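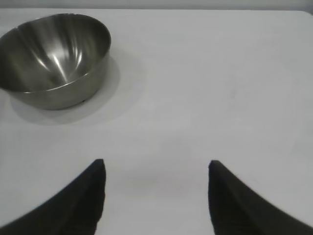 Reading time: 6 minutes

Unit 6: Measuring by weight and by volume

These notes go with the December session of the Home Baking course at Gronow. Read them before the session and bring them with you. The recipe sheets are separate.

1. Two ways of measuring

A recipe can give an ingredient by weight (grams, ounces) or by volume (millilitres, spoons, cups). Weight tells you how much of the stuff there is. Volume tells you how much room it takes up. For water the two run together, as 100 ml of water weighs 100 g near enough for any kitchen. For most other things they do not.

Flour is the worst case. Flour that has been spooned lightly into a cup holds a lot of air. Flour scooped straight from the bag is pressed down by the scoop. The same cup can give a soft dough one week and a stiff one the next, and the baker has done nothing differently as far as they can tell. Brown sugar has the same trouble, and so do grated cheese, oats and chopped nuts.

Liquids are easier. They fill the corners of whatever they are put in, and the only real error is in reading the line. Put the jug on a level surface and bend down until your eye is level with the mark. The surface of water curves up slightly where it meets the side. Read the bottom of the curve.

2. Using a scale

All quantities on our recipe sheets are in grams. The scales in the teaching kitchen are Sirkik flat scales and they all work the same way.

Switch the scale on with nothing on it and wait for the zero. Put the bowl on. Press the tare button and wait for the zero again. Add the first ingredient, write the figure down, and tare again before the second.

Some points that come up every term:

– A scale switches itself off if left alone. If you tare, go to the cupboard for the sugar and come back to a blank display, you have lost your place. This is why we write the figures down.
– Small amounts read badly. A scale that shows whole grams cannot tell you much about 2 g of yeast. Use a measuring spoon for yeast, salt and baking powder.
– Do not let the bowl touch the wall or the edge of a tray.
– A wide bowl can hide the display. Pull the scale forward, or weigh into something smaller and tip it in.

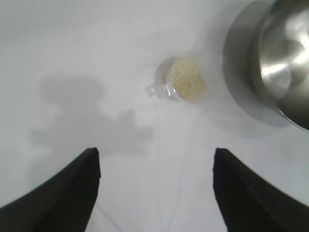 Fig. 2. Small clear cup, top view

3. Measuring out beforehand

Measure everything before you mix anything. It makes more washing up, and it is still the rule on this course. Once the raising agent is wet it starts to work, and a batter left standing while someone looks for the vanilla will not rise as well.

Line the ingredients up in the order they are used. Anything that goes in together can be weighed together, so flour, salt and baking powder can share a container. Keep the yeast away from the salt until mixing. Eggs should be cracked into a separate cup one at a time, then added.

Butter can be weighed in its paper if you take the paper off afterwards and weigh that too. Honey and syrup are best weighed straight into the mixing bowl, with the scale tared, as a good part of a spoonful stays on the spoon.

4. Changing the size of a recipe

Weights make this simple. Divide the amount you want by the amount the recipe makes and multiply every weight by the result.

Worked case. The Totero loaf on sheet B makes 6 rolls and uses 289 g of strong white flour. For 12 rolls the factor is 2, so you need 578 g. For 3 rolls the factor is a half, so you need 144.5 g. Call it 145.

Eggs do not divide well. Beat the egg, weigh it, and use the share you need. Baking times do not follow the factor either. Twice as many rolls of the same size, with space between them, need much the same time. One large loaf made from the same dough needs longer, and you should test it. 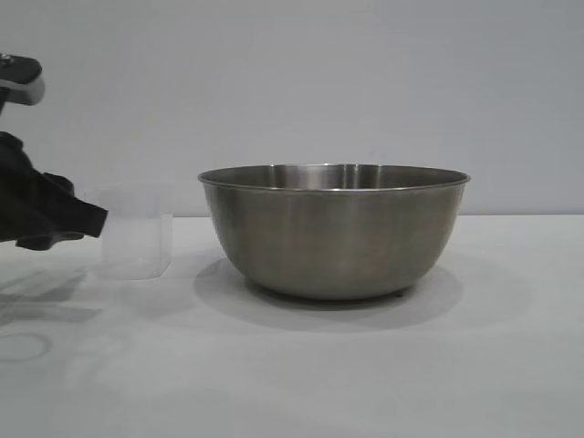

A former student, Plalarent evening group, wrote in to disagree with section 4: I have made bread with cups for 30 years and scale it up all the time without any sums, two cups to four, and it comes out fine. I go by the feel of the dough and add a bit of flour if it sticks.

This is a fair point for bread. Dough can be put right by hand while you knead it, and a baker who knows the feel of it can measure loosely. A sponge gives you no such chance. By the time you can see that it had too much flour, it is baked.

5. Before the session

Find a recipe at home that uses cups or spoons for a dry ingredient. Measure that ingredient by volume three times, emptying the cup each time, and weigh each one. Write down the three weights and the difference between the highest and the lowest. Use flour if you have it.

Bring the three figures, an apron and a container with a lid. Tea towels are provided. The kitchen opens at 9.45 am.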